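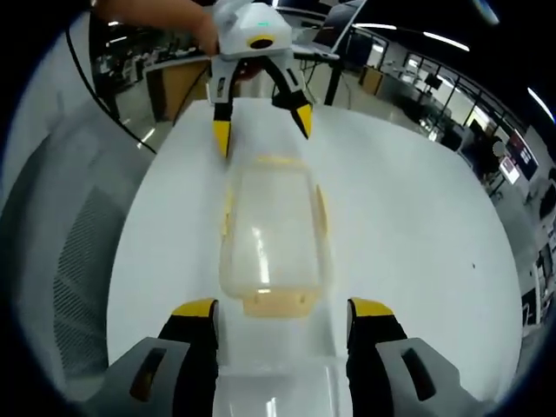 Tips for comparing grippers on kitchen containers

We compare hand-held grippers at Suvbridge, and plastic food boxes give us more trouble than anything else in the kitchen set. These notes are for people who want to do the same at their own bench.

Wash the box and the finger pads before you begin. A little cooking oil on one pad makes a good gripper look bad. Use dish soap, rinse well, and let everything dry on a rack. Do not dry the pads with a paper towel, it leaves small fibers.

Put 600 grams of rice in the box for the second round. An empty box forgives nearly everything, so it tells you little about the pads. Keep the same box for both grippers, even if it gets scratched.
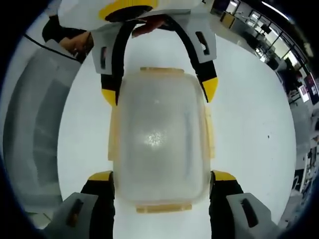
Lids need their own test. A box that lifts well when it is open may behave differently when the lid is on, because the rim becomes stiffer and the fingers meet the tabs first. Decide before the test where each finger will touch, and write it down. With latching tabs on all four sides, like on our frosted box, we aim for the corners or for the plain part of the wall next to a tab. Kenji Hutchins prefers to push on the long tab itself, but I find that this tests the latch more than the gripper.

When two people work from opposite sides, agree who closes first. We say "closed" aloud, and only then the second person closes. Lift slowly, and stop if the wall of the box bends inward – more force will not help you there. 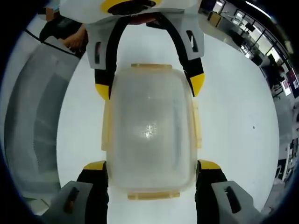 The person who closes second should also be the one who opens first. Then the load goes back to one side and you can feel if it slips. Change places after 18 lifts, as tired hands squeeze harder.

For the notes, one line per lift is enough: gripper, lid on or off, filling, result. Rosalind Obi keeps ours in a plain spreadsheet, now 3,782 lines long, and we still find what we need in it.

Store the grippers with the fingers open. Pads that stay pressed together from Friday to Monday can keep the mark.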